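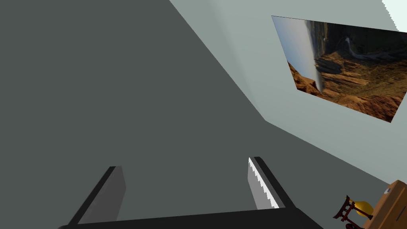
Two fingers, open, over a gray surface.

Captions on old street photographs deserve the same care as the scans. Most archives spend their budget on resolution and leave the dating to whoever typed the first catalog card. I think the order should be reversed.

Take the Hutsuliak negatives, 3,857 glass plates of storefronts and tram stops. The scans are excellent. The dates come from a ledger written long after the plates were exposed, and the ledger rounds. Inna Karpenko checked 40 plates against trade directories and found 17 with a shop sign that did not exist in the year given. Five of those were off by a decade or more.

A wrong date does more harm than a soft scan. A soft scan announces itself. A wrong date gets copied into books, then cited back to the archive as confirmation. The Plerkov tram depot is still listed as older than its own rails on the strength of one such card.

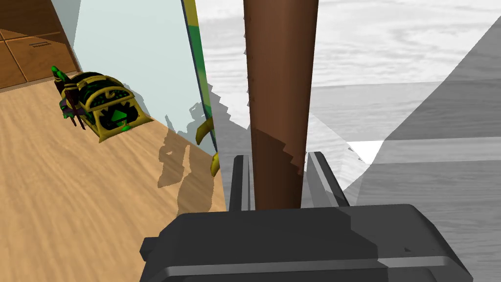
Should an archive publish a plate it cannot date?
It should, with a range and the evidence for each end of the range. "After the awning law, before the second track" is a usable date.

The usual objection is cost. Natnael Tilahun argues that a cataloger can process a full box in the time it takes to settle one corner building, and he is correct. But the settling does not have to come before publication. Post the plate, mark the date as unverified, and keep the comments open. Readers who know the street will do part of the work — lamp brackets, curb heights, the lettering on a pharmacy window. 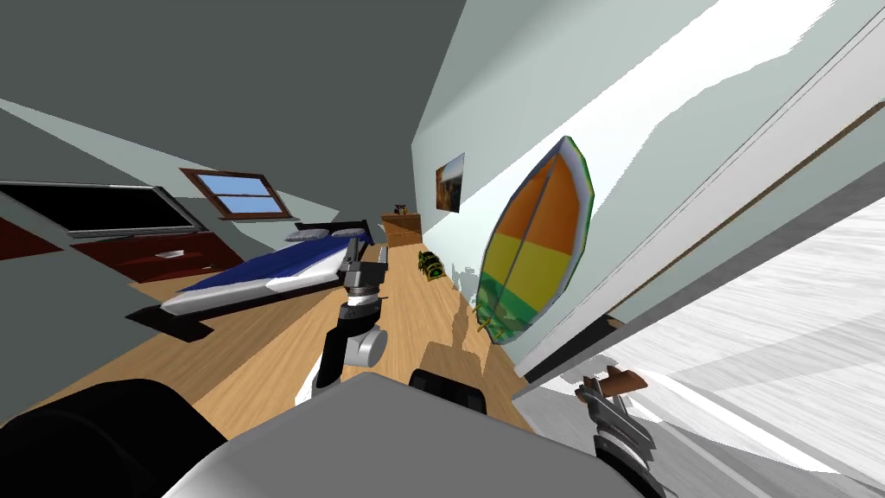

What the record should hold

Three fields would cover most cases: the date as received, the date as argued, and the name of the person arguing. Kazue Matsuda's index at Lulitz already keeps the first two. It drops the third, so a reader cannot tell a directory search from a guess. Old dates should stay visible after a correction, struck through if necessary, so that earlier citations can still be traced to the card they came from.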